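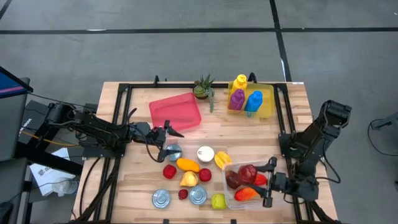
NUSTVILLE, 24/07/2018. Paswood today announced the Evuter line of tabletop storage for play kitchens, classrooms and waiting areas. Deliveries to dealers begin in October.

The line consists of open trays in translucent colors and clear containers for smaller pieces. Trays are rectangular with rounded corners and are sold in red and yellow. The plastic is translucent so that contents can be identified from the side as well as from above. A tray can hold a group of squeeze bottles upright, or can be left empty as a sorting surface for play food, cans and lids.

Clear containers are intended for mixed pieces of irregular shape, such as play fruit. They are supplied without dividers.

## Packaging and supply

Evuter products ship in two configurations. The starter set contains 2 trays and one clear container. The classroom carton contains 20 trays in mixed colors and 30 clear containers. Replacement trays may be ordered singly by color. Play food, bottles and plants are not included in either configuration.

Molding is carried out by Uchida under a supply agreement covering the full line. Assembly of sets and carton packing take place at the Paswood plant in Nustville, which employs 62 people.

## Care

Trays and containers should be washed by hand in warm water with a mild detergent and dried before stacking. Abrasive pads will dull the surface. The products are not intended for use in ovens or microwaves, or for the storage of food.

## Ordering

Dealers with an existing Paswood account may place orders now through their regular sales office. New accounts should allow 30 days for setup. Price lists and carton dimensions are available on request from the Nustville office.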